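Chapter 5
Wooden Surfaces at Home and in the Workroom

What this chapter covers
Kinds of table top. Rings, spots and scratches. Everyday wiping. Oil or varnish – how to tell. When to leave well alone.

Words to learn: grain, knot, finish, bloom, nap, blot.

Before you start
Read page 70 again, the part on cloths. You will need it. Anyone who missed Chapter 4 should at least do the dusting exercise before going on, otherwise the order of work won't make much sense.

5.1 Why start with the top

Most of the marks in a house end up on a table. Cups, plates, pens, keys, elbows. Legs and rails get knocked but they don't get used, not in the same way. So – tops first, then the rest in 5.4.

Yanling Tang kept the workroom at Mollesley for many years and taught the first version of this course there. Her rule for new starters was short. Look, feel, then wipe. Most beginners wipe first. Wet cloth, big circles, dust turned to paste, and the mark they were meant to be looking at is now under a smear.

Look from the side, not straight down. Low light is best, early morning or late afternoon. A haze that can't be seen from above will often show up clearly from the end of the table. Move your head, not the lamp. Glare can hide a mark just as well as dirt can.

Feel with the back of the fingers. Clean dry hands, no rings. Roughness means the grain has lifted. Stickiness usually means old polish, too much of it, put on over more polish.

5.2 Marks that belong and marks that don't

Wood is not all one colour and shoudn't be. Knots, darker streaks, a board that is creamier than its neighbour – these are part of the tree. Leave them. Every year somebody in the class tries to scrub out a knot. Zihan Du, who helped with the drawings for this chapter, admits to having done it with a scouring pad on a desk in the Shaikh reading room. The pale patch round the knot is still there.

Marks that don't belong:
Pale rings. Usually damp or heat, caught in the finish.
Dark rings. Damp that has got through to the wood itself. Harder.
Greasy patches. Hands, mostly, along the front edge.
Ink. See Chapter 9, do not guess.

Pale and hazy is the good news. The damage is near the top and often lifts with patience.
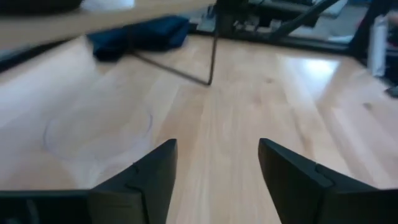 Can a pale ring be rubbed out with ordinary furniture polish?
Polish may hide it for a while but seldom lifts it. Let the table dry out in a warm room first, then try a soft dry cloth, rubbing gently along the grain. If the ring is still there after that, go on to the method in 5.3.

5.3 A first try at a pale ring

Work along the grain, never across. Small area, light hand. Stop often and look from the side again.

Dry cloth first. Then a very little oil on a fresh cloth, left for an hour and blotted. Test it on the underside beforehand. Baoshan Zhong prefers to leave the oil overnight; both ways are taught and either will do for the exercise.

No bleach, no steam, no kitchen spray. If the finish goes tacky, stop, blot, leave it till next day.

Exercise 34
Choose one table. Draw the top as a plain outline and put in every mark you find, with B for belongs and D for doesnt. Swap with a partner and compare. Keep the drawing – it is needed again in 5.4, and for the Zada workbook if you are using it.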